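Osteck opens its kitchen planner to outside teams

GIVVILLE – Osteck has released the motion planner that it has used inside the company for its two-armed household robots. The software is called Bakora, and from July any team can download it, read the code and run it with its own robot model.

Bakora plans the movement of both arms together. Many older tools plan one arm first and treat the other as a fixed obstacle, and this is safe but slow. In a narrow kitchen it often means that one arm waits in a bad place while the other one works. The new planner looks for a path for the two arms at the same time, and it also checks each link against the body of the robot.

"The gripper was never the difficult part," says Maysoun Atallah, who leads the planning group at Osteck. "People look at the fingers, but our collisions came from the elbow and the forearm. When the robot leans over a counter, the forearm passes over everything that stands near the front."

The release comes with a test set of 1148 simulated kitchen tasks. In each task the robot must bring a gripper to a given place on or near a counter without touching other objects. The rooms differ in shape, and the objects were chosen by the group for their outlines. Simple cups and canisters are easy to wrap in a box shape. Thin or branching objects are not, because a box around them takes away free space that the arm could use. For such objects Bakora divides the shape into many small parts and keeps a separate safety distance for each of them. 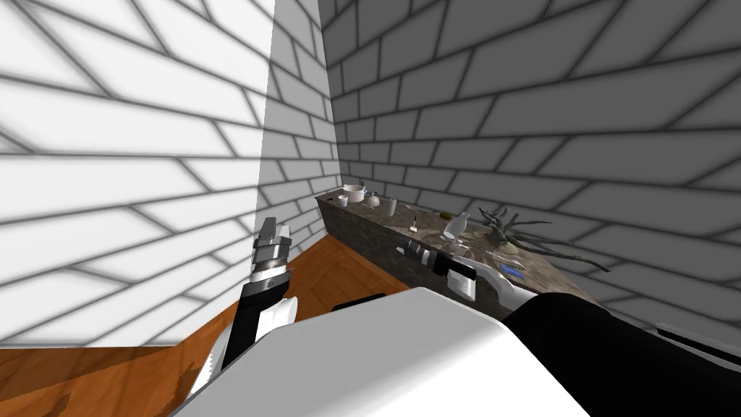
The planner has a time limit of 200 milliseconds for each new path. If it finds nothing in that time, the robot keeps its last safe position and the planner tries again with a different start for the elbow. Users can change the limit in the settings file, but Atallah advises to leave it as it is for the first tests.

Some parts are still missing. Bakora does not yet handle soft objects such as towels, and it expects that the position of each object is already known. A perception module with the name Chiang is planned for a later version. It will give the planner a measure of how certain each position is – at the moment every object is treated as exactly placed.

Osteck will answer questions from users on the project page, where the installation guide and the list of known errors can also be found.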